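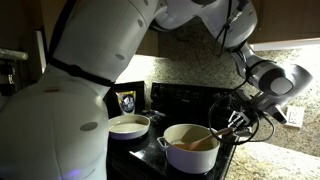 ## Thread: what happened after the Hokton hospital stopped delivering babies

**1/** The maternity ward at Hokton closed in August. I've been going through the board minutes and talking to families since then. Posting what I have so far, in order.

**2/** Hokton delivered 361 babies in its last full year. The board's own paper says a ward needs 800 a year to cover a 24-hour surgical team. It had been under that number for a long time.

**3/** Everyone in town now goes to Skurkville. Skurkville did 610 births the year before the closure, so it was under 800 too. The merger was meant to put one ward safely over the line.

**4/** On paper that works. The trouble is the road. From the far side of Hokton it's 50 minutes in good weather, and the pass gets closed when it snows.

**5/** Harvey Nguyen's wife went into labor at 2 in the morning. They called the Skurkville desk and were told to wait until contractions were closer together. They waited, because that's what you do when the desk tells you to.

**6/** Their son was born in the parking lot of a gas station halfway there. Harvey had a dispatcher on the phone. Mother and baby are both fine. He asked me to put that first when I wrote it up, and I forgot, so I'm saying it now.
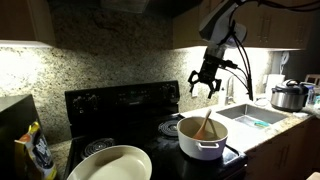
**7/** Harvey filed a complaint. The reply says the nurse followed the phone script. I've read the script. It asks how far apart contractions are and whether the water has broken. It does not ask where you're calling from.

**8/** I asked the hospital if that question would be added. The press office said the script is "under review" and gave no date.

**9/** Stepan Derkach is an OB who worked at Hokton for 19 years and now does shifts at Skurkville. He doesn't think the ward should reopen. He says a surgeon who does one emergency C-section a month is not someone you want doing yours.

**10/** What he does want is a midwife on call in Hokton overnight and a rule that anyone more than 30 minutes out gets told to come in early - even if it means a night in a spare bed. He put both in writing before the closure. Neither is in the final plan.

**11/** The spare beds were in an early draft, by the way. Page 14. They were taken out between the second and third versions and the minutes don't say who asked for that. I've put in a records request.

**12/** If you live in Hokton and had a baby at Skurkville since the closure, I'd like to hear how the trip went, good or bad. Messages are open. I won't use your name unless you tell me I can.

**13/** Next board meeting is in January 2018, at the Skurkville site. Public comment is at the start and you have to sign up at the door.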